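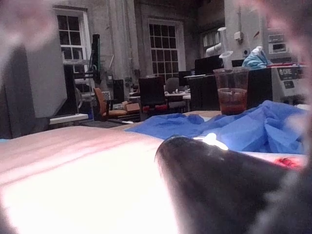 A reddish-brown liquid in a clear cup, with the syringe left standing in it. Blue cloth on the table in front.

Measuring and clearing up small amounts of stain, dye and oil

Posted 2025-05-31 by Isla Cartwright

Most of the marks on a workbench come from small jobs. You mix a spoonful of wood stain to touch up a chair leg, and the ring from the cup is there for good. These are the habits we use at the Boko workshop, and they work just as well at a kitchen table.

Measuring

A plastic syringe without a needle is the easiest way to measure anything under a tablespoon. Chemists sell them for giving medicine to children. Keep one for stain and another for oil, and write on the barrel with a marker so they never go back in the kitchen drawer.

Draw the liquid up slowly. If you get a bubble, point the tip upwards, tap the side and push the air out over the cup. For thick oils, stand the bottle in warm tap water for a few minutes first.

Mix in a clear cup if you have one. You can see whether anything has settled at the bottom, and you can judge the colour against a white surface. Fill it to a third at most. A 200 ml cup filled higher than that is easy to knock over, more so with a syringe standing in it.

Check the cup first. Some thinners soften thin plastic, so use a glass jar for anything that smells strongly of solvent.

Covering the table

Put down something that soaks up and something that doesn't. An old sheet on top of a bin liner is fine. Throwaway drapes are handy too, but some have a shiny side, and a spill will run straight off it on to the floor. Shiny side down.

Keep screens and anything with a plug at the far end of the table from the cup.

Red and brown spots

Blot first, from the outside in, and don't rub. On a sealed white top, a damp cloth with washing-up liquid lifts most water-based stain if you get to it within 2 minutes. After that, try a paste of bicarbonate of soda, leave it for 6 minutes and wipe it off. Lautaro Alarcón uses a white pencil rubber on the last faint trace – I was doubtful, but it does work on laminate. Don't try it on a gloss finish.

Washing up

Rinse the syringe straight away. Fill and empty it several times with warm soapy water, then pull the plunger right out and let both parts dry on kitchen paper. If the plunger starts to stick, a smear of cooking oil on the rubber will free it.

Gloves come off inside out. Drop them in the bin and not on top of the nearest box, where somebody will pick them up with bare hands.

Rags with linseed oil on them can heat up and catch fire. Lay them flat outside until they are stiff, and only then bin them.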